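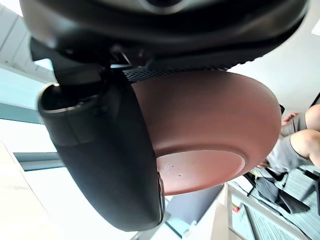 Vol. 7, No. 5

Revised Handling Rules for Household Object Work

The second edition of the Bovstead Handling Rules was approved on 2019-06-10 and replaces the first edition in full. It applies to every session in which a robot grips, lifts, carries or sets down ordinary household articles within reach of a person. Members who hold printed copies of the first edition are asked to withdraw them. A copy of the new text has been sent to each site contact.

The first edition was written when most sessions used a single arm, a fixed table and a small set of foam and wooden blocks. Work at member sites has since moved to bowls, cups, pans and plates, and much of it is done in kitchens and shared rooms. The drafting group read 296 session records supplied by Poduval and by the Flarik site. Some questions came up again and again in those records, and the first edition gave no clear answer to several of them. Who may touch an article while it is in the grip? When does a session count as paused? What must be written down when an article is dropped but does not break?

Persons within reach

Section 2 now separates a person who is in the room from a person who is within reach. A person is within reach if any part of the body, including an outstretched arm, can touch the robot or the article it holds. Sites must name one operator for each session, and the operator must be able to stop all motion without taking a step. Where a second person is within reach, that person must be told before motion begins and again after every pause. A nod is not sufficient. The second person is to answer aloud.

Direct handover, in which a person places an article into the gripper or takes it out by hand, remains permitted. The arm must be at rest and the operator must call the handover before it starts. Fingers are to be kept off the inside faces of the gripper at all times. For round articles such as bowls, the person should support the article from the outer wall until the grip has been confirmed, and should then withdraw the hand in the direction away from the housing.

Articles and surfaces

Section 3 deals with the articles themselves. Each article must be checked for chips and cracks at the start of the day. Unglazed and matte pottery needs particular attention, as a fine crack may be hard to see on it. Dust should be wiped from gripping faces between sets. An article with a visible crack is to be taken out of use and marked, and may not be returned to the set after gluing.

Ceramic and glass articles may be lifted no higher than the task requires. When an arm carries a cup over a hard floor, no person may walk beneath or alongside its path. Filled cups are outside the scope of this edition. Sites that intend to work with liquids should write to the drafting group before they begin, and should expect to be asked for a floor plan.

Two-arm work

Section 4 is new. It was the subject of the longest discussion, and the wording changed several times before approval. In plain terms, an idle arm is to be treated as a moving arm. If one hand is holding an article and the other is open and waiting, both are live, and the distance rules apply to the nearer of the two. The earlier practice at some sites of measuring only from the loaded hand is withdrawn.

Kitchens bring hazards of their own. Appliance doors and racks that open into the working area must be either closed or entered on the session sheet as open, and the operator must confirm their position whenever a new task is started. Cables on the floor are to be routed away from the operator's standing place. Lids should be seated before an arm passes over a pan. 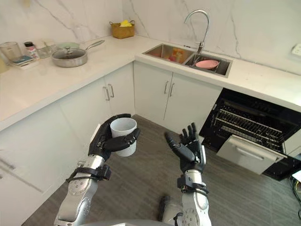 Lemlem Woldegiorgis wrote in response to the draft that the idle-arm rule would slow down two-arm sessions a good deal, and asked whether a locked arm might be exempted. The letter went on to say that operators already have "a great deal to call out and very little time to do it in," and that a rule followed in a hurry gives less protection than a shorter one followed with care.

The drafting group accepted part of this. An arm that has been locked, with its lock confirmed on the session sheet, is now exempt from the repeated verbal call. The distance rule itself still applies to it. The group did not find enough in the records to support a wider exemption, and it will look at the matter again in September, when results from the Testar trials are expected.

Records and reporting

A dropped article must be recorded even where no damage is found. The entry should give the article, the height of the drop to the nearest 10 centimeters, the task under way and the position of each person within reach. Entries are to be sent to the Bovstead office within 7 working days. Any contact between a person and a moving part is to be reported on the same day, by telephone, and the session may not resume until the site contact has agreed to it in writing.

The session sheet has been redrawn to match and now runs to two pages. Old sheets will be accepted until the end of September. Comments on section 4 should give the paragraph number and, where possible, enclose a copy of the sheet concerned.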